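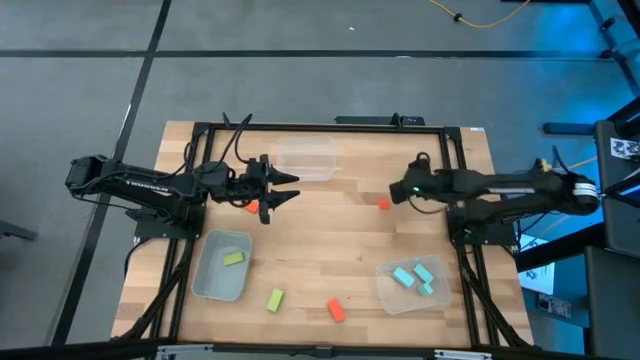
Figure 1. The two-arm sorting station during a block-sorting session, Ladport Community Workshop.

Progress Report to the Urkberg Small Grants Fund
Project: Shared Two-Arm Sorting Station
Submitted by: Shoshana Baptiste, Project Lead
Reporting period: through the end of September

1. Status

The station is assembled and in regular use by members. Both arms are mounted at opposite sides of the butcher-block table, inside the black aluminum extrusion frame described in our application. The frame took longer than planned. The first set of angled support legs was cut short by our supplier and had to be reordered, and the table could not be leveled until the replacements arrived. Work on the arms began 7 days behind schedule as a result, and the delay has not been fully recovered.

2. Work completed

Kimutai Kombo completed the wiring and the mounting of both base plates. Cables at the left arm now run in loops up toward the back rail, which leaves the wrist free to turn. An earlier arrangement along the tabletop was abandoned after a cable caught on a container during testing.

Jui-lin Kuo has written the control software for the sorting task, known in the workshop as Cuervo. Operators move small blocks in orange, cyan and yellow-green from the wood surface into open containers, and the movements of both arms are recorded for later playback. To date, 28 complete sessions have been recorded and checked. The target for the full grant period remains 500.

3. Difficulties

Clear plastic tubs slide when touched by a gripper. The grey bin is heavier and holds its place better. Blocks standing on edge are harder to pick up than blocks lying flat, and the playback software does not yet handle them reliably. We are testing a slower approach speed for these cases.

Evening access also remains limited. The station shares its circuit with the wood shop, and the two may not run at full load together — a second circuit has been requested from the building's owner.

4. Budget

Spending is within the approved amount. The reordered legs were charged to the hardware line. No transfer between lines is requested at this time.

5. Next period

Member training will open on Monday evenings, led by Dwayne Thibodeaux, with places for 7 members in the first group. Recording will continue in parallel. A revised schedule for the remaining sessions will be sent to the Fund with the next report.

Comments (3)

Marisol Doucet
Will the Monday training be repeated? I work evenings until November but would like to take part.

Shoshana Baptiste
Yes, a second group is planned. Please leave your name at the front desk.

wurix_fan
Try a thin rubber mat under the clear tubs — worked for us on a smaller arm.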